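Notes for Monday, Edstead library talk: fixing stuff at home. Keep it moving!!

- hello, thanks Leen Kanaan for the room
- who has a dead toaster in a closet? (hands up, wait)
- my story: the Pritden lamp. Threw it out, then found out it was a fuse. Still mad.

**Part 1, before you open anything**

Unplug it. Say it twice. Then look for the dumb stuff: cord, fuse, crumbs, a switch somebody bumped. Most of my wins are right there. Dont skip this bit even if they look bored.

Clear a table. Big light-colored one if you have it, small dark parts vanish on a dark top. Bowl for screws. Phone pics as you go.
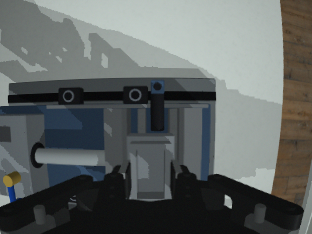 *3 min read*

**Part 2, getting it apart**

Screws hide under rubber feet and stickers. Go slow w/ the clips, old plastic snaps. If it won't budge there's another screw, there is ALWAYS another screw. (MacKinnon fan story if time, skip the part about the cat)

Lay parts out in the order they came off. Left to right. Put back right to left.

**Part 3, when to quit**

- microwaves: no. Just no.
- swollen battery: stop, take it to the drop-off
- part costs more than the thing = let it go, unless it was grandma's

Money slide: Dirnska mixer, 240 new, 3 bucks for the belt. Pause here, people like this one.

Questions. Then sign-up sheet for the May fix-it night, pens are in teh blue bag. Stack chairs before 9.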